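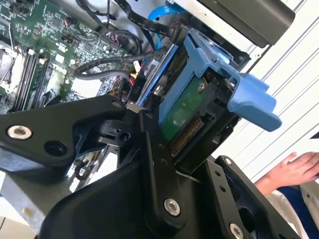
Palldale Makerspace – Monthly Fire and Electrical Safety Walk-Through
September, Sunday round, start 9 a.m.
Marks: OK / FIX / WATCH

Exits and aisles
Front door opens fully from inside: OK
Back door opens fully from inside: OK. The new push bar is a joy, one shove and you're out.
Aisles clear to the yellow tape: FIX. Lumber cart parked across the tape by the laser room again. Moved it, but it needs a real home.
Exit signs lit: OK. All of them! First time this year.

Extinguishers
Gauges in the green: OK
Tags current: WATCH. Unit 1209 by the kiln is due next month. Unit 1753 is good.
Access clear: OK

Power
Cords free of nicks and crushed spots: FIX. The gray cord at the sewing tables has a flattened section near the plug. Tagged and pulled.
No power strips plugged into other strips: OK. Big improvement – thank you, whoever rewired the Forsberg bench.
Breaker panel clear: OK
GFCI outlets trip and reset: OK at the sinks, WATCH at the dye station, where the reset button takes a hard push.

Electronics area
Unplug before opening any case: OK, reminder card still posted
Screws and loose parts in trays: OK

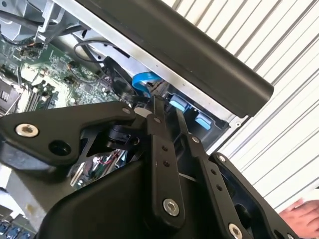

Open desktop computer case, electronics area.

Soldering irons in stands and switched off: OK
Fume fan pulls air: OK. Holds a sheet of paper right up against the grille, which I love to see.

Battery storage 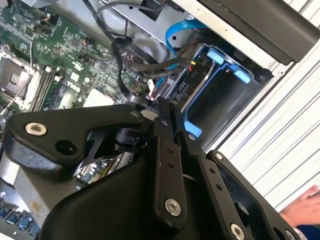

Lithium packs go in the metal cabinet, with a paper label showing the date they came in. Most of you are doing this beautifully. One pack had no label, so it's on the top shelf until somebody claims it. Swollen packs go straight to the Sistdale drop-off and should never be charged "just to check."

First aid
Kit stocked: FIX. Low on burn gel, 32 bandages left.
Eyewash runs clear: OK

To do before next round
Cart parking spot
New cord for sewing
Burn gel
Call Kidonell for the kiln extinguisher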